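Lokgate Block Room Opens Its Tables in Droltonia This April

Posted in April - by the Kołodziej Block Room
Print this page | E-mail this page

DROLTONIA - I've been wanting to write this one for months, so forgive me if it runs a little long for a press release! The Kołodziej Block Room is opening at Lokgate this April, and starting that first Friday anyone who likes building with small plastic blocks can come in, pull up to a table and stay until we close at 9 p.m.

We've got 372 blocks sorted by color for opening day, plus sticks, ties and bits of wire, and that last part is what I'm most excited about. Put a thin wooden stick into a block and all of a sudden you've got an axle, or a flagpole, or the neck of a giraffe (my personal favorite, and yes, it does tip over).
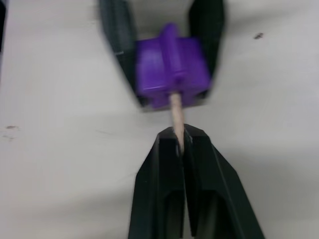
I grew up with one shoebox of blocks and a lot of kitchen skewers, and I built more with that than I ever did with the fancy kits. So the room is set up in the same spirit. We don't hand out instruction sheets and we don't have a model you're supposed to copy. You take a handful, you see what colors you ended up with, and you go from there. Purple, green, blue - a small pile is plenty to start on, and you can always come back to the bins for more.

The tables are pale and plain on purpose. Bright little cubes show up so well on them, and it's much easier to find the piece that rolled away from you. We keep the working table for building and the one behind it for supplies, and I'm pretty stubborn about that. Mostly.

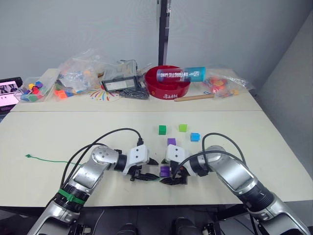 What It Costs and When to Come

A visit is $4 a person, and you can stay as long as you like. Doors open at 3 p.m. We can seat 40 builders at once, so if you're bringing a school group or a birthday crowd, please write to us first and we'll hold you a corner. Grown-ups are welcome without kids, by the way. I get asked that a lot!

Grisari, the hobby shop upstairs, is helping us out with spare parts through the summer. They dropped off a bag of odds and ends last week and I lost a whole evening to it. Blocks with a ridge down the middle are the ones I keep reaching for, they're so good to hold on to while you fit something into them.

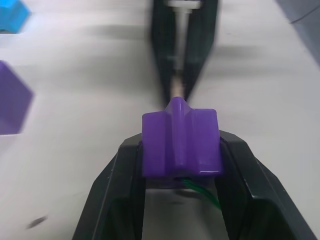 Grisari would like it known that the spare parts are for keeps, and that anyone with blocks sitting in a closet can leave them at the shop counter any day it's open. Odd colors and single pieces are fine, the shop adds, as long as they're clean.

I'll second that. Our clear bins are see-through for a reason, and I love it when a new color turns up in the mix. If we get to 387 blocks by the end of the month I'm going to have to buy another bin - so go look in that closet.

One request about packing up: please put your blocks back in the bin and leave the sticks and ties to one side. They get tangled up together otherwise and I'm the one picking them apart at night.
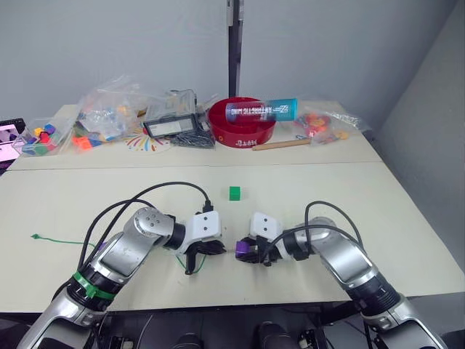 Could we leave a build out overnight and finish it the next day, one Lokgate neighbor wrote in to ask, adding that her two boys never get done before supper. Yes, absolutely! Tell us at the door and we'll move it over to a shelf with your name on it. We'll keep it there until the following Friday.

Contact: The Kołodziej Block Room, Lokgate, Droltonia | Copyright Kołodziej Block Room, all rights reserved | Back to top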